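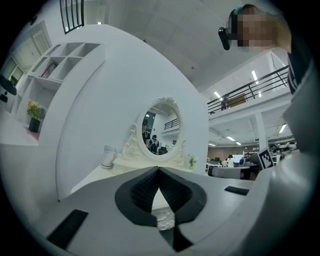

The vanity station, from the gripper's side. Mirror included.

I've been using Sindier for two years now, and 2.0 is the first release that made me want to write anything down. If you haven't run into it, it's the software half of a hand-held gripper setup: it takes your wrist video and your head video, lines up the clocks, works out where each gripper was in space, and hands you trajectories you can train on. I used to do all that with a folder of scripts I inherited from Benedikt Rüegg, and I love Benedikt, but those scripts had a file called fix_final_REAL.py in them.

Our test task is opening and closing the little drawer on a dressing table. It sounds easy! It's a mean little task for perception, though, because the table is white, the drawer is white, the panel behind it is white, and right in the middle of everything there's a big oval mirror showing the tracker a whole second room with people moving in it.

The old version hated that mirror. It would grab features in the reflection, decide they were real walls about a yard behind the table, and the gripper path would slide off sideways in the middle of a pull. In May we were throwing out so many takes that Mirta Retamal started hanging a towel over the glass, and then of course the policy only ever learned what a dresser with a towel on it looks like. 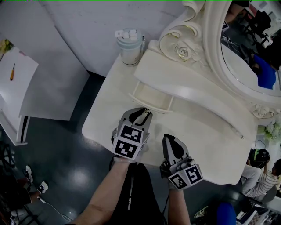 So the big new thing in 2.0 is the reflection filter, and it's good. You draw a loose outline around the glass in one keyframe, it carries the outline through the clip, and anything inside gets dropped from the pose solve but stays in the training video. I ran it on 141 takes from our backlog and lost only 2 to drift. The cube markers help a lot too. When one face turns away the solver picks up the next one, and the little hop you used to get at the handover is gone as far as I can see in the plots.

Two-handed takes are better as well. Left and right used to be solved separately, then glued together, and you'd get hands that passed through each other like ghosts. They're solved together now. It costs you time — a long clip went from a coffee to a lunch on my desktop — but I'll take it.

Now the grumbling. The calibration wizard is still awful. It asks you to wave the gripper in a figure eight and then says "insufficient motion" without telling you which direction was insufficient. The timeline gets sticky once a project goes past 2,000 clips, and the search box only matches from the start of a name, so I've had to rename everything back to front. Face blurring runs on the main view by default, but you have to turn it on separately for masked regions, and I really think that should be one switch. Go check yours.
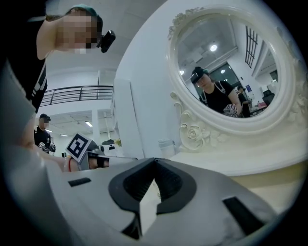 Export is where I've been happiest. Faltov format comes out clean, with gripper width as its own channel, and our trainer read it first try. The Ondau exporter is still marked beta and it earned the label by flipping my quaternions. Mirta found that one after a whole afternoon of an arm politely reaching for the ceiling. There's a checkbox for it now in the nightly build.

I did try Abdelaziz for comparison, since people keep bringing it up. It's faster and a lot prettier, and if your task is blocks on a plain table I'd probably tell you to get that and be done. On the dresser takes it did the same sideways slide our old setup did, and there's no way to mask anything short of editing the video yourself.

Would I pay for the Sindier upgrade again? Yep. I'd wait for the next point release if you're on Ondau, and I'd keep your old calibration files somewhere safe before you install, because the upgrade overwrites them without asking. Mine were on a backup drive at Benedikt's desk, so I got away with it.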